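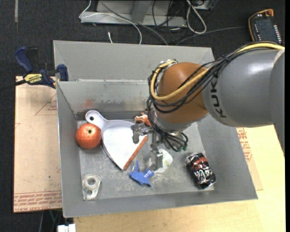 Keep the dustpan away from the apples

Monday again, Dec 14, 2020, and I'm going to be short about this. A dustpan does not go in with food. Ever. An apple next to a white dustpan, same bin, same scratched metal floor, and people shrug. "You wash it anyway." Do you? Every time?

I've moved house with the one-big-bin method. Thirteen years of stuff, everything goes in whatever's open. Fast, sure. Then you unpack in January and the fruit has been sitting against the thing you used under the fridge. I threw out a whole bag of apples that way. Good ones too.

My view: cleaning tools get their own spot and the spot is a hook. Most dustpans have a hole in the handle, so use it! A nail works. The wall rack I got from Bidari cost 40 dollars for the set and that was too much, a nail would of been fine.

And food goes in a bowl. Not a bin, not a drawer, not on top of the mail. A bowl on the counter where you see it and eat it.

I know, small kitchens. Mine is 86 square feet, I measured when we were fighting over the table. Still room for a hook and a bowl. If you have to share a bin for one day, put a towel between them, or bag the fruit. Takes ten seconds.

Somebody will write in to say metal bins wipe clean. Fine. Wipe it then. I'll wait.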